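Print this page | E-mail to a friend

When Two Arms Won't Let Go: Clearing a Cloth Snag Without Breaking Anything

By Doina Kneževič
Sep 6, 2022

If you run a pair of small arms on laundry-type work for long enough, sooner or later both of them will have hold of the same piece of cloth and the program will stop with a load fault. It happened to us at Tilledmont on the Pleltlow cell, and I handled it badly the first time, so let me save you the price of a new wrist servo (and the afternoon I spent waiting for the parts desk at Badbridge to pick up the phone!). 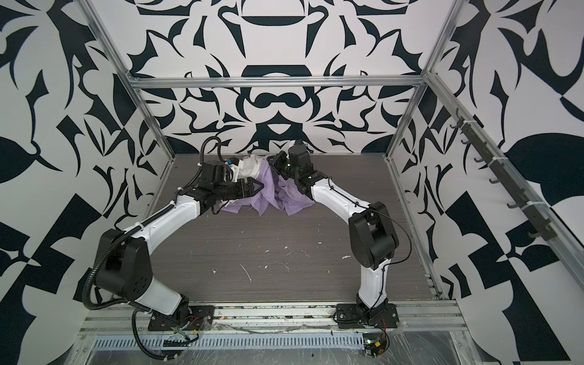
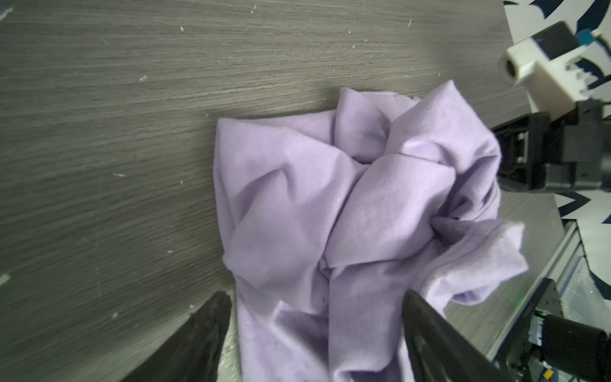

The Pleltlow cell with the lavender cloth, from the fixed camera and then from a wrist camera.

First of all, keep your hands out. I know how tempting it is to reach in and give the fabric a little tug, especially when everything looks perfectly still, but a stalled arm can still be pushing, and when the cloth slips free that arm has to go somewhere. Mine went into my knuckles. Hit pause, then wait for both arms to report a hold. If either one doesn't, go straight to the emergency stop, but remember that our arms go limp when the power drops, so expect them to sag toward the table.

Next, open your log and find the last load reading for each gripper. Our limit is set at 1,894 in the controller's own units, and on the day of the fault the right gripper had climbed to 2,922 before anything tripped. That told me the limit was being checked only at the end of each move, a silly mistake in my script that had been sitting there all summer.

Now you can release, one side at a time:

1. Drop the speed to 13 percent.
2. Pick the gripper with the lower load and open it a little. Wait. The cloth will often relax by itself.
3. Open it the rest of the way and back it straight out along the line of the wrist. Don't lift yet, or a fold may come up with the finger.
4. Do the same on the other side.
5. Park both arms, switch off at the wall, and only then take the cloth out by hand.

If a fold has worked its way into the finger hinge, please don't yank it. With the power off, ease the fingers apart and roll the fabric out sideways. Fleecy stuff sheds, so have a soft brush handy and go over the hinges and the camera lenses while you're in there.

Before you start up again, follow each cable from wrist to base with your eyes and check that every tie is still snug. Then run the arms empty through the same moves. My colleague Rey likes to do this 3 times, and I've come around to that way of thinking, as our second try once threw the very same fault with no cloth in it at all (a connector had worked loose at the elbow).

As for stopping it from happening again, I moved the load check inside the motion loop and made the two arms take turns closing. It's slower, and the folding looks a bit more hesitant than it used to, but I can live with that. I still haven't settled on a good limit for heavier towels, so if you have one that works for you, do write and tell me.

Share (13) | Comments (3)

Contact | Copyright 2022 Doina Kneževič | Back to top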